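Last updated February 18, 2022

Yiran Tang sold her car in January and moved to Nenach with two suitcases and a box of seed packets. She grows cucumbers and long squash on a rented plot behind the old feed store.

"The first year I planted 400 seedlings and lost most of them to cold nights," she said. "I put them out too early. Everybody here had told me to wait."

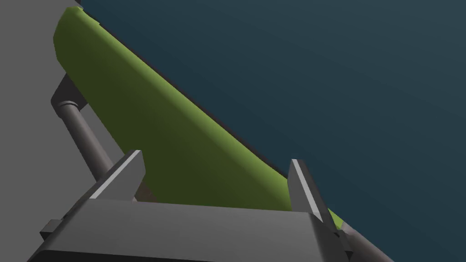
She waits now. Seeds go into trays indoors, and she sells at one market instead of three. Last season she had 41 regular customers – mostly families, plus one restaurant.

Money is still tight. Water costs her $90 a month in summer, and she does bookkeeping at night to cover it.

"I like the bookkeeping fine," Tang said. "It's quiet. I'd just like to do less of it."

Comments

Tane Sheehan: Does she ship seeds? We can't find the long ones here.

Aroha Kingi: I lost mine to cold too. Row cover helped.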